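Preparing a Work Table for Inspection

The Prorach facilities office asks each department to prepare its work tables before the March inspection. Allow 80 minutes per room.

1. Clear the surface
Return shared tools to storage and wipe the table with a damp cloth. Do not use solvent on white tops.

2. Check the cables
Look for cracked jackets and bent plugs — replace any that are damaged. Cables longer than 5 feet must carry a label.
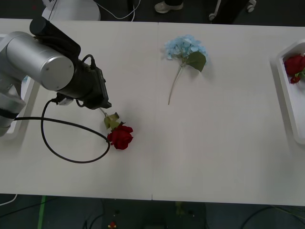

3. Record the results
Enter the room number on Form 551 and send it to Elias Hourani.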